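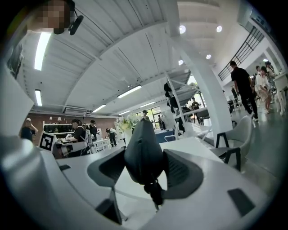 Handheld gripper demos: do you keep the bad ones?
Forum: Data Collection > Handheld rigs
17 replies, showing first page

menon_bench
We're getting ready for the second round at Irmont and I want to settle one thing before Tuesday. Last round we collected 200 demos of the same job, picking up a small part and putting it in a tray. 168 of them were marked good. The other 32 have fumbles in them: part dropped, part picked up twice, hand stopped halfway while the person thought about it.

My question is whether to train on all 200 or only the 168. Same task, same grippers, several people collecting at once in one big room.

tapedspool
Only the good ones. If the person stopped to think, the policy learns to stop, and it doesn't know what it stopped for. We had an arm at Sirnia that would hang over the bin for 3 seconds before every pick. Went back through the data and one collector did exactly that on every demo.

lowgain
Disagree with the above, at least in part. A pause and a drop are different things. If someone drops the part, looks for it, picks it up again and finishes, I want that in the set. It's the only place the model sees what to do after a drop. Throw those out and the first slip leaves it nowhere.

What I would cut is the drop itself. Trim the episode so it starts with the part already lying in the wrong place.

tapedspool
That works if somebody has time to trim by hand. Most groups don't.

lowgain
It's 32 episodes. That's an afternoon.

menon_bench
I can find an afternoon. Some of the 32 were never finished though, the person just put the gripper down. I assume those go no matter what.

lowgain
Yes, bin those.

quarterturn
Before you trim anything, check how the episodes were marked. Who decided what was good? When we did ours the collectors marked their own and the numbers were useless. One person failed anything that wasn't smooth, another passed everything that ended up in the tray. We had to watch the lot again.

menon_bench
Collectors marked their own. So I guess I'm watching 200 clips.

quarterturn
Play them at double speed. You only need to slow down near the grasp.

brornano_lab
Slightly different point. You say several people in one room. Do they all work the same tables all day? We kept everyone in place the first time and the model did fine at those tables and badly one table over. Now people swap after lunch and the marker board moves with them. Redo the mapping pass each time you move it or your poses will be off.

tapedspool
Seconding the mapping pass. Also watch for people walking through behind. I'd rather have a quiet room.

brornano_lab
I wouldn't. The place it gets used won't be quiet. We leave the foot traffic in and just ask people not to lean on the table being recorded. Tracking has been fine as long as there's enough fixed stuff in view.

tapedspool
Enough fixed stuff is the hard part with a wide lens and a plain ceiling. We lost tracking on a lot of demos that way.

menon_bench
We don't swap tables at the moment. I'll try it for the second round – half the people move, half stay, and I'll keep the two sets apart so I can compare.

lowgain
Log which collector did which episode too, if you aren't already. A number is enough, no names. If one set comes out worse you'll want to know whether it was the table or the hands.

menon_bench
Not logged last time. Adding it to the start sheet now. Will post the comparison when both sets are trained, probably end of February.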